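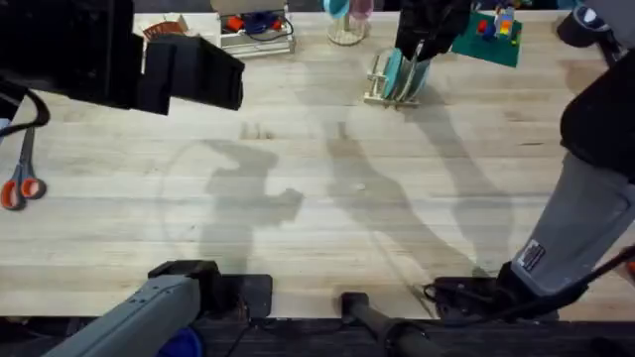
Oranuch Khunthong wrote to ask why a worktop that was oiled twice in one season shows up as two records, when she would have expected one record with two dates. The answer is in the section on how records are split. She also pointed out that the old README never said what "refinish" meant, and this version fixes that.

Waston Worktop Log
Version 4

Summary

The Waston Worktop Log is a table of maintenance notes for solid wood work surfaces: kitchen counters, shop benches and tables. It has 145 records. Each record covers one treatment of one surface, such as a coat of oil, a coat of wax, a light sanding or a full refinish. The notes were typed up from paper cards and from a web form that opened in October.

Files

worktops.csv — the main table, one row per treatment
surfaces.csv — one row per surface, with wood species, thickness and year installed if known
products.csv — finish names as written by the contributor, matched to a general type
CHANGES.txt — what changed between versions

The two larger tables join on surface_id. Product names join on product_key, which is blank where a contributor wrote only "oil" or "the usual."

Fields in worktops.csv

surface_id: short code, stable across versions
treatment: oil, wax, oil and wax, sand, refinish
month: month of treatment, no day
coats: whole number, blank if not given
wait_hours: time left before the surface was used again
edge_treated: yes, no or blank
underside_treated: yes, no or blank
note: free text, spelling left alone

How records are split

A new record starts when the surface has gone back into use between treatments. Two coats put on the same weekend are one record with coats set to 2. A coat in spring and another in summer are two records. Sanding followed by oil on the same day is entered as sand, with the oil given in the note. We know this is awkward and may change it.

Refinish means the old finish was taken off the whole surface. Spot sanding around a burn or a stain is entered as sand.

What people wrote about

Most notes deal with dryness, water rings near the sink and knife marks. Several mention end grain drying out faster than the face, and 7 records describe a board that cupped after only the top was oiled. Those are marked underside_treated = no, but please don't read a cause into it. Contributors were not asked about humidity or heating, and a bench in a damp garage in Sauerland is a different case from a counter next to an oven.

Known problems

Wood species is self-reported. "Butcher block" appears in the species column in the older cards, though it describes how a top is built and could be maple, beech, birch or something else. We left those entries as written.

Wait times from the paper cards are often rounded to a full day. The web form asks for hours.

Grirnex and Gidovora both appear as product names with more than one spelling. The spellings are merged in products.csv and left alone in the notes.

Use

You may copy, change and share the tables. Please give the version number if you publish anything from them. The log is not advice on food safety, and it does not compare brands. There are too few records per product for that.

Corrections

Open an issue with the surface_id and the month. If a note is yours and you want it removed, say so in the issue — no reason needed — and it will be left out of the next version.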